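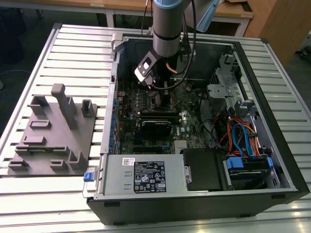

Réka Katona asked whether we're stripping the old desktops for parts or getting them going again, as last month's notes say both. Agreed – parts first, anything left over goes to Gritano for scrap.

**Clerkville repair group, Monday, 7.30pm**

**Last time's notes.** Passed, one change (see above). Arlindo to fix the shared copy.

**Towers**
- 33 in the store from the Rundari office clear-out. Not all checked.
- Side panels: keep with there own case, masking tape and number on both. Two got swapped last week and neither fits now.
- Memory out first, then cards, then drives. Processors stay put unless the board is dead.
- Screws in the jam jar lids, not loose on the slats – they go down the gaps.

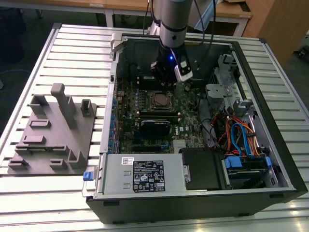
Power supplies stay shut. Nobody opens one, whatever the fan sounds like. Take the whole box out, label it, shelf by the door. Arlindo has a tester, will bring it.

Thermal paste – nearly out. Réka to order two tubes.

**Drives**
Medve want them wiped before anything leaves the building. Long discussion. Wipe where the drive spins up, drill where it dosen't. Log sheet to be filled in the same evening. No. 1023 still missing off the sheet, Réka looking.

**Money**
Roughly 1000 in the account. Shelving quote too high, ask again.

**AOB**
- Extension lead by the sink to be moved.
- Key: Arlindo has the spare.

Closed 8.50. Next one same time, bring own screwdrivers.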